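Clearing a butcher-block table that collects stuff

Quick one, going in order. Works for a craft table, a kitchen island, whatever you've got.

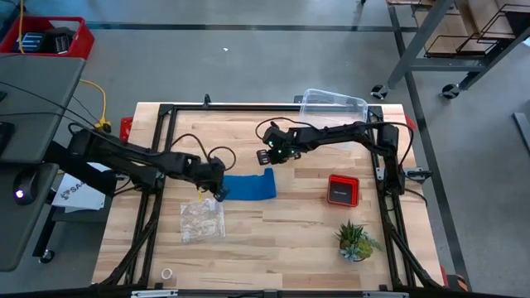

Before. Blue cloth in the middle, clear bin waiting at the back.

1. Bin first. Put an open bin on the table before you touch anything else. Back right corner if you're right handed. Clear plastic so you can see what went in. If it hangs off the wood a bit, fine.

2. Cloth. Ours always ends up in the center, one end crumpled. Pick it up by the two good corners, shake over the sink, lay it flat again. Fold in half, press the fold with the side of your hand, fold again. If you fold over a wrinkle it stays there till May. Don't put it away yet, you need it for step 7.

3. Bags of small dry stuff. Seeds, beans, that sort of thing. Do NOT grab by one corner. Hand flat underneath, slide toward you, lift. Check the seal, squeeze the air out, then roll the top down. Stand it upright in the bin against the side so it can't tip. Label it now if it has no label. I didn't once and Yee-man cooked my sunflower seeds.

4. Tape. Small rolls go missing first. Fold the loose end under itself so you can find it again, then hang the roll on a hook or drop it in a little tray. Not in the bin, it sinks.

5. Small tray. Keep one on the table, only one. Ours is red, dark inside, easy to spot. Clips, tape, pencil stubs. When it's full you empty it, you don't buy a second tray. I had three at one point and it was a mess.

6. Plant. Last thing to move. Two hands round the pot, never by the leaves, rosettes snap off if you look at them wrong. Check underneath for a water ring. Ring on bare wood = wipe, dry, leave the pot off overnight. If it's still dark next day, light sanding with the grain, then oil. Put a saucer or cork mat under the pot when it goes back.

7. Wipe. Take the cloth, barely damp, go along the stripes and not across. Crumbs collect at the front edge so finish there. Dry with a second cloth straight away. Butcher block hates sitting wet.

8. Put back the plant and the tray. Nothing else! Cloth goes in the wash, bin goes on the shelf with teh lid on.

Whole thing is five minutes once you've done it a few times. First time longer, mostly deciding where the bin lives.

Oiling is a seperate page, will get to it.

Comments

Javiera Troncoso
What oil do you use? Mine went sticky last time and I had to scrape it.

Shih-chieh Lo
Javiera, probably too much in one go. Thin coat, wait 20 min, wipe off everything that hasn't soaked in. Food safe mineral oil is fine.

Wing-sze Man
Cork mat under a succulent stayed damp for me. Switched to a glazed saucer, no more rings.

Asanka Matubbar
Step 5 called me out. Four trays. One is just rubber bands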